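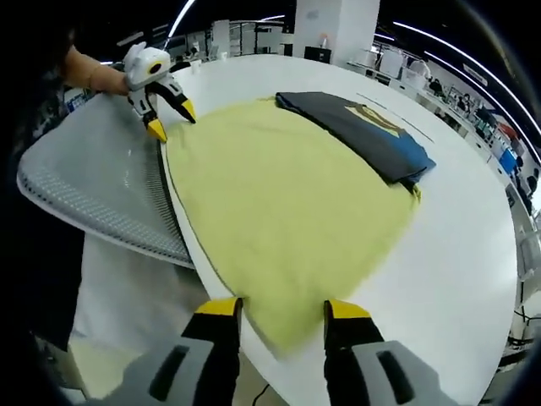 Chapter 12: Why Cloth Creases

I came to creases by way of laundry, and I still think it's the best place to start. My first job, one September, was in the linen room of a small hotel called the Odaline, and I folded badly enough that my boss, Valentin Fuchs, made me redo whole shelves (he was right to!). A flat table helps a lot, and so does something stiff to fold against, like the gray board full of little holes alongside the yellow cloth in the photo. A stiff edge makes the cloth bend along one line, and one line is much easier to think about than a hundred wandering ones.

So let's think about that line. When you bend a piece of cotton, the fibers on the outside of the bend get stretched and the ones on the inside get squeezed. 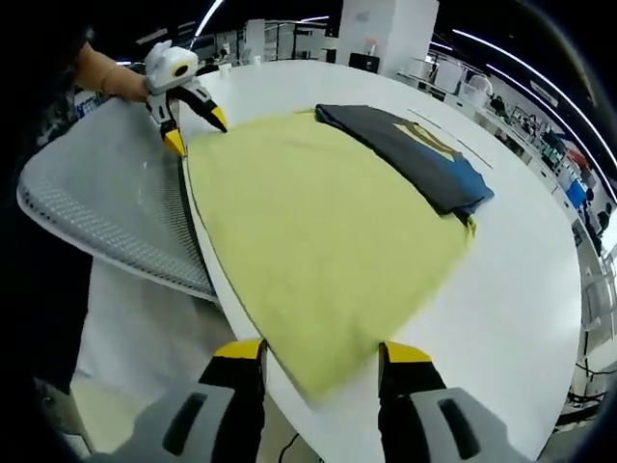

If the bend is gentle, they mostly spring back when you let go. If it's sharp, or you leave a heavy pile on top overnight, some of the weak bonds between the long molecules in the fiber break and form again in new spots. Now the bent shape is the comfortable one, and you've got a crease. 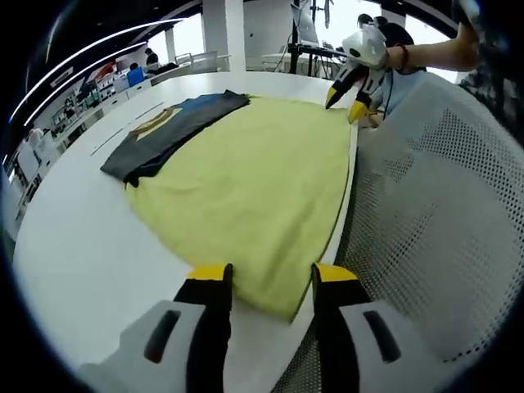
Weight and time do a lot of the work, and you can try it at home with two cotton napkins from the same pack. Fold both, put a book on one, and check them after 18 hours. Clothes do the same thing to each other in a drawer. Look at the dark folded garment lying on the pale cloth: leave a stack like that long enough and whatever is underneath gets pressed too, wrinkles and all, like the small ones at the cloth's lower end. Keep your napkins, we'll need them again in Section 2.

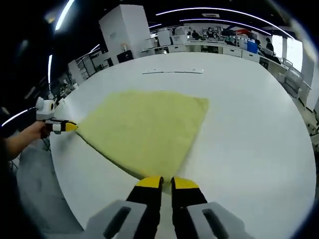
Why does steam take a crease out?

Water gets into the cotton fibers and loosens those weak bonds, and heat helps the molecules move. Hold the cloth flat while it dries and the bonds form again in the flat position. Polyester takes up very little water, so there the heat matters more.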